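Local rules and who follows them: the knife sales bylaw in Stostach
Project report, final version
Amos Dvorak

1. What I wanted to find out

Stostach council passed a bylaw two years ago saying shops must keep kitchen and hunting knives in a locked cabinet and ask for ID from anyone who looks under 25. The vote was close. Straight after, several shop owners said they would not do it and the district police said checking was "not a priority". My question: what happens to a local rule when the people meant to enforce it don't want to?

2. Method

Short survey by post and in person. 33 shops on the council's list of knife sellers, 12 replied. Low, I know. Also read the council minutes and the 452 public comments sent in before the vote (took most of February, would not do again). Interviews with 4 shop managers, one of them at Truson, the big hardware place on the ring road.
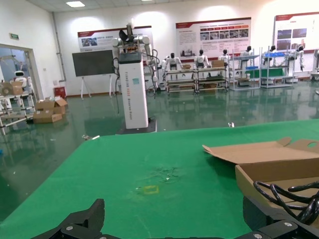

The comments were sorted by hand before anything went into a spreadsheet. For, against, unclear, and a last pile for ones about something else, mostly parking. Paper copies, so they needed somewhere to live while I worked, and an open cardboard box with the flaps folded back is the sort of thing I mean – cheap, and you can see straight in. Coding was done twice, a week apart, to check I agreed with myself. Mostly did. Where I didnt, the comment went to unclear.

3. Results

Of the shops that replied, most had the locked cabinet. Far fewer asked for ID every time. The cabinet is a one-off cost and visible from the door, ID checks are daily and awkward. One manager said he had "never had a visit from anyone". Truson does both, but their head office told them to before the bylaw came in, so I can't count that as the bylaw working.

Comments against were mainly on two points: that the council had no business making the rule, and that it would hit small shops hardest. Comments for were shorter and often mentioned schools.

The police letter is the intresting part. It never says the bylaw is invalid. It says staff time is limited. The council wrote back asking for a plan, and in the minutes there is no answer to that, only the item carried over to the next meeting, then dropped.

4. Problems

Shops that ignore the rule are less likely to fill in a survey about it. No interview with police, I asked twice. Texier ward is missing because the list I had was out of date.

5. What next

If someone carries this on – get the newer list first, and ask the licensing office how many warnings were sent. I only put the request in at the end and the reply hasn't come yet. Survey form and coding sheet are in the appendix.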